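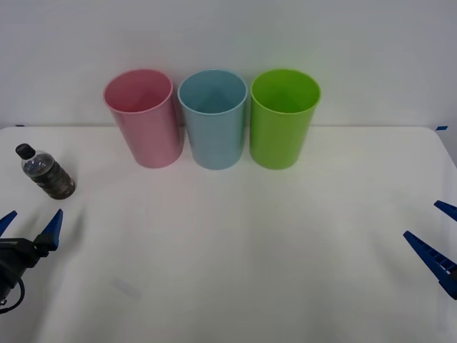 Nonis(ノニス)について

服とかばんのお直し屋です。あと、直し方を教える教室もやってます。会社案内を作れと前々から言われていて、やっと書いてます。仕事の合間に書いてるので文体そろってません。読みにくいところはすみません。

更新:2026年3月29日(日曜日)

うちがやっていること

お直し。裾上げ、ウエスト出し、ウエスト詰め、袖丈、肩幅、ファスナー交換、裏地の張り替え、虫食いの穴、ひじの擦り切れ、ポケットの袋の破れ、ボタンつけ。かばんは持ち手の付け替え、内袋の交換、角の擦れ、ファスナーまわり。

教室。ボタンつけから始めて、最後はジャケットの裏地まで。途中でやめる人もいます。それでいいです。ボタンだけ覚えて帰る人も多いし。

法人のお仕事。制服の補修、ホテルのカーテンやクッションカバー、劇団の衣装など。こちらは別に見積もりします。下のほうに書きました。

やっていないこと。クリーニング、染め直し、靴、傘、毛皮、ウェットスーツ。よく聞かれるので先に書いておきます。革ジャンは物によります。持ってきてもらって、見て、できるかできないか言います。

はじまり

もとは縫製工場でした。学校の体操着とか、作業着とか。朝から晩まで同じ襟をつけ続けるような工場。注文が海外に流れて、ミシンだけ残って、さてどうするかという時期が長くありました。

そのころ近所の人が、工場の入口から「これ直せる?」とコートを持って入ってきた。裏地がびりびりのやつ。直して渡したら、次の週に別の人がズボンを持ってきて、その次は座布団。看板も出してないのに。値段も決めてなくて、最初のうちは菓子折りでもらったりしてました。

それで、お直しを仕事にしようと。工場のときの名前は堅すぎたので、Nonisに変えました。意味は聞かないでください。登記のときに急いで決めた名前で、社内でも由来の説明が食い違ってます。

工場時代のことで今も役に立っているのは、服がどういう順番で組み立てられているか体で知っていること。お直しは、その順番を逆にたどってほどいて、悪いところを替えて、また同じ順番で戻す。ほどく時間のほうが長い。縫うのはすぐ終わります。

逆に、工場の癖で困ったこともあります。速すぎる。量産の速さで一点ものを縫うと、だいたい失敗する。古い布は新しい布と同じようには送れない。押さえの圧も、糸の調子も、針の太さも、その一着ごとに変えないとだめで、これに慣れるのにだいぶかかりました。最初の冬は縫い直しばっかりでした。

場所のこと

Drilteo(ドリルテオ)ビルの2階です。川沿いの道から一本入った、86番地。1階は額縁屋さん。階段は建物の横についてます。正面の扉は額縁屋さんの入口なので、間違えてもまあ大丈夫です、教えてくれます。

エレベーターなし。荷物が重い方、階段がつらい方は下から電話してください。取りに降ります。カーテンを何窓分も抱えて上がってこられた方がいて、見ていてこっちが焦りました。電話してください、本当に。

駐車場もなし。自転車は階段の裏に置けます。雨の日は屋根があるのであそこが一番濡れません。

中は、入って手前が受付、右がかばんの作業場、奥が服の作業場。教室は窓側の部屋。アイロンを使う日は暑いです。夏は薄着で来てください。冬は逆に受付だけ寒い。扉の開け閉めが多いせいで、毎年すきまテープを貼っては剥がれ、貼っては剥がれ。

試着室はカーテンで仕切ったところが受付の横にあります。狭いです。鏡は大きいのを置きました。

考えていること(というほどでもないけど)

こういうページには理念を書くらしいので書きます。

直せるものは直す。直さないほうがいいものは、そう言う。

これくらいです。たとえば、ウエストを何センチも詰めたいというズボン。後ろのポケットがくっついてしまって、横から見ると変な形になる。技術的には縫えるけど、着なくなるのがわかってる。そういうときは断ったり、別の案を出したりします。感じが悪いと思われることもあります。すみません。でも縫ってから「やっぱり着てない」と言われるのがいちばんこたえるので。

買った値段より直す値段が高くなることもよくあります。それは先に言います。そのうえで直したいなら喜んで直します。三角のほつれをつくろっただけの安いTシャツを、何年も着ている常連さんがいます。好きな服はそういうものだと思う。

新品みたいにしてほしい、という相談。正直むずかしい。布は日に焼けるし、縫い目のところだけ色が濃く残っている。丈を出せば前の折り線が出ます。アイロンと蒸気でだいぶ薄くはなるけど、消えるとは約束しません。見本の布をいくつか受付に置いてあるので、出したあとの線がどう見えるか、触って確かめてから決めてください。

料金の目安

細かい表は受付にあります。ここには代表的なのだけ。

パンツの裾上げ(シングル、ミシン仕上げ) 2000円
スカートやパンツのファスナー交換 4000円

コンシールファスナーは別料金。ダブル仕上げも別。裏地つきも別。「別」ばかりで申し訳ないです、物によって手間がぜんぜん違うんです。

かばんは見ないと言えません。写真だけ送られてきても、内側の縫い代がどうなってるかがわからないと返事のしようがなくて。外から見て簡単そうなかばんほど、開けたら糊でべったり、ということがあります。

見積もりは無料。見積もりだけで帰っても大丈夫です。他の店と比べてもらっていいし、うちより安いところはあります。

お支払いは受け取りのとき。前金はもらってません。ただし、特別な材料を取り寄せる場合だけ先に材料分をいただきます。

かかる日数

受付のときに仕上がり日を書いた控えを渡します。混み具合で変わるので、ここには書きません。書いてもすぐ古くなるし。

3月は遅いです。入学、入社、転勤、卒業式、全部来ます。制服の丈、礼服のウエスト、スーツの裾。毎年わかっているのに毎年ばたばたする。礼服は本当に早めに出してください。去年着られたから今年も、と思って前の晩に出してみたらホックが留まらない。そういう電話が毎年かかってきます。できるだけなんとかしますが、できない日もあります。

急ぎの割増はつけてません。つけると急ぎの人ばかり先になってしまうので。そのかわり順番は順番です。お葬式だけは別。言ってください。

材料のこと

糸とファスナーはGhaffari(ガファリ)から仕入れてます。工場時代からの付き合い。色の数が多いのと、小さい単位で売ってくれるのが助かってます。お直しは同じ色をたくさん使うわけじゃないので、何百本単位で買えと言われると棚があふれる。

それでも棚はあふれてます。茶色だけで引き出しが埋まってます。茶色って、合わせるといちばん合わない色で、昼間の窓辺で合っていても蛍光灯の下だと赤く見えたりする。黒もそう。黒は黒だろうと思われがちだけど、青い黒と茶色い黒があって、古い喪服に新しい黒い糸を使うと糸だけ浮きます。糸合わせは午前中に窓のところでやると決めてます。曇りの日が一番見やすい。

裏地はキュプラが基本。ポリエステルがいい方はそう言ってください。静電気が気になるか、汗をかくか、自分で洗うか、そのへんで決めます。ポケットの袋布は綿のしっかりしたのを使います。鍵を入れる人は二重に。スマホを尻ポケットに入れる人も。

ボタンは古いのを取ってあります。捨てる服から外したもの、工場の残り、お客さんがくれた瓶いっぱいのやつ。なくしたボタンに近いのが見つかることもあります。見つからないときは、袖口のボタンを前に移して、袖に似たのをつける。これでだいたいわかりません。

ボタンの瓶、ください。おばあちゃんの家を片付けたら出てきた、みたいなのがあったら持ってきてもらえると嬉しいです。

教室について

教室の名前はPokedlow(ポークドロー)といいます。会社と名前が違うので別の会社だと思われるけど、うちの教室です。場所も同じ、Drilteoビルの窓側の部屋。

コースは「はじめの針」「ミシンとなかよく」「ほどいて戻す」。名前は受講してくれた方たちに決めてもらいました。社内の案は全部だめだと言われた。

「はじめの針」は手縫いだけ。玉結び、玉止め、ボタン、スナップ、まつり縫い、かけはぎの真似ごと。糸が絡まるのはたいてい長く取りすぎです。指先からひじまで、それより長く取らない。最初の日に言うのはこれくらいで、あとはひたすら縫ってもらいます。手が覚えるまで。

「ミシンとなかよく」は、ミシンを怖がらなくなるためのコース。自分のミシンを持ってきてもいいし、教室のを使ってもいい。押し入れに何年も入っていたミシンを持ってくる方が多くて、まず掃除から始まります。釜のまわりの綿ぼこり、あれを取るだけで音が変わります。油をさしていい機種といけない機種があるので、説明書があったら一緒に持ってきてください。なければ型番だけでも。

「ほどいて戻す」は、自分の服を一着ほどいて、直して、元に戻すコース。ジャケットを選ぶ人もいればパジャマを選ぶ人もいる。ほどいた順番をメモしながら進めます。ここをさぼると戻せなくなる。一度、袖が左右逆についたまま最後まで気づかなかったことがあって、講師も気づかなかった。袖には前後の印をつけましょう。チャコで。消えるペンは便利だけど、寒いところで線が戻ってくるやつがあるのでおすすめしてません。

はさみは布用を一本。紙を切らないでください。家族にも切らせないでください。隠しておくのがいいと思います。

子どもも参加できます。針を持てる年齢なら。小さい子は大人と一緒に。夏休みは自由研究の駆け込みがあるので、その時期は子ども向けの日を別に作ります。日程は決まり次第、店の扉に貼ります。

月謝制ではなくて、来た日の分だけ払う方式です。休むときの連絡も、まあ、できればで。席は予約してください。アイロン台の取り合いになるので、定員は少なめ。

男性の受講も多いです。たまに「男でも大丈夫ですか」と電話があります。大丈夫です。

法人のお客さま

制服の補修。飲食店のエプロンの紐、介護施設のユニフォームの脇の裂け、整備工場のつなぎの膝。まとめて預かって、まとめて返します。補修しながら、同じところばかり破れているのに気づくことがあります。そういうときは報告します。ポケットの口が弱いとか、脇のマチが足りないとか。次に作るときに直してもらえたら破れなくなるので。うちの仕事は減るけど。

ホテルや旅館。カーテンの裾、クッション、ベッドスロー。引き取りに伺えます。近くなら。

舞台衣装。早替えのために背中をマジックテープにしたい、ボタンは飾りで中はスナップに、みたいな仕事。これ好きです。汗でマジックテープの音が変わるという話を衣装さんから聞いて、へえと思いました。本番前の夜中の電話は出られません。朝いちばんならもう開いてます。

お見積もりは現物か、いちばんひどい一枚を送ってください。いちばんひどいのを見れば、だいたいの手間が読めます。

働いている人たち

工場のときからの人と、教室の生徒から入った人と、まったく別の仕事から来た人。半々くらいにしたかったけど、今は生徒出身が多いです。

担当はゆるく決まってます。服、かばん、受付、教室。受付の人も採寸とピン打ちができます。ピン打ちが仕上がりの半分以上を決めるので、ここは新人には任せません。まっすぐ立って、前を見て、靴は実際に履くものを。下を向くと丈が変わります。みんな下を見ちゃうんですけどね、気になるから。

昼休みは全員いっせいに取ってます。そのあいだ電話は出ません。前は交代で取っていたけど、ごはんを食べながら電話に出ると米粒が服に落ちる。以来いっせいに。

採用は、今は募集していません。募集するときはこのページに書きます。経験はあってもなくても。ほどくのが苦にならない人が向いてます。じっと座って、夜会服のビーズを一粒ずつ外すような日もあるので。ラジオは流れてます。局は揉めます。

よく聞かれること

洗ってから持っていったほうがいいですか。
はい、お願いします。クリーニングに出すか、家で洗えるものは洗って乾かしてから。縮む生地だと、洗う前に丈を決めてしまうとあとで短くなります。ジーンズは特に。買ったばかりのジーンズは一度洗ってから来てください。

切った裾の布は返してもらえますか。
返します。小さい袋に入れてつけます。いらない場合は言ってください、教室の練習布にします。

よそで直したものの直しはできますか。
できます。ただ、縫い代が切られていると出せません。詰めたときに余分を切ってしまう店と、残しておく店があります。うちはできるだけ残します。太るかもしれないし。

郵送で頼めますか。
服は受け付けてます。裾上げなら、希望の丈のところに安全ピンを打って送ってください。片足だけでいいです。まち針で送るのはやめてください、刺さります。刺さりました。

かばんの郵送は休止中です。再開したらここに書きまし。

取りに行けないまま時間がたってしまいました。
保管してます。怒らないので電話してください。冬物を春に預けて、次の冬まで忘れている方はたくさんいます。

ペットが噛んだところは直せますか。
布は直せることが多いです。かばんの持ち手は付け替えになることが多い。犬は角から、猫は紐から来ますね。

思い出の服を別のものにできますか。
ネクタイを巾着に、シャツをクッションに、などやってます。迷っているなら切る前に相談を。切ったら戻りません。写真を撮って、ひと月置いて、それでもやりたければ、くらいの気持ちで。

失敗したこと

他の会社案内には載ってないらしいけど、載せます。

郵送のピンを見落として、反対の足の丈で切ったことがあります。お客さんに謝って、裾に当て布をして、結局その当て布を気に入ってもらえたけど、それは運がよかっただけ。今は切る前に別の人が測り直します。

礼服を取り違えたこともあります。同じ色、同じサイズ、同じ日のお渡し。それから預かりの札を、ハンガーと服の両方につけるようになりました。札が多いのはそのためです。外し忘れて着て行かないでくださいね。

アイロンのてかり。化繊の混じった紺のズボンで一度やりました。弁償して、そのズボンは今、教室の教材になってます。当て布をしないとこうなる、という見本。よく効きます。

教室の電気が落ちたこと。アイロンを全部いっぺんにつけたら、1階の額縁屋さんまで真っ暗にしました。コンセントの割り当て表を壁に貼ってあるので、受講の方は見てください。アイロンは勝手に差し替えないこと。

これから

かばんの郵送の再開。これがいちばん言われてます。梱包で型崩れするのをどうするか、まだ決まらない。

教室の夜の部。仕事帰りに来たいという声があって、試しにやってみるつもりです。ビルの階段の照明が暗いので、先に大家さんに相談中。

ボタンの棚の整理。毎年書いてます。

自分で直す人のための材料売り場。糸の切り売りみたいなことができないかと考えてます。ボタンひとつのために糸ひと巻きはもったいない。小さい糸巻きに巻き直す道具を探しているところ。いいのをご存じの方、教えてください。

持ってくるときのお願い

ポケットの中を見てください。切符、飴、鍵、いろいろ出ます。全部取ってあって、お渡しのときに返してます。飴は捨てます。

履く靴。裾上げは靴がないと決まりません。ヒールの方は特に。

下着も、礼服やドレスの場合は当日と同じもので。補正下着をつけるかどうかで背中の寸法がまるで変わります。

外れたボタン、取れた飾り、替えの布。服を買ったときについてきた小さい袋、どこかにありませんか。あの中の共布が、虫食いのときにすごく役に立ちます。捨てないで。引き出しの奥でいいので取っておいてください。

会社のあらまし

社名 Nonis(ノニス)
所在地 86番地 Drilteoビルの2階
事業内容 衣類・かばんの修理、法人向け補修、縫いもの教室Pokedlowの運営
主な仕入先 Ghaffari
お休み 店の扉に貼ってあるカレンダーのとおり

電話番号とお問い合わせのフォームはページのいちばん下のリンクから。フォームの返事は遅いです。急ぎは電話で。昼休みは出ません、さっきも書いたけど。

地図は作り直し中。前の地図は川の向きが逆でした。

ミシンが空いたみたいなので、戻ります。抜けているところは見つけ次第書き足します。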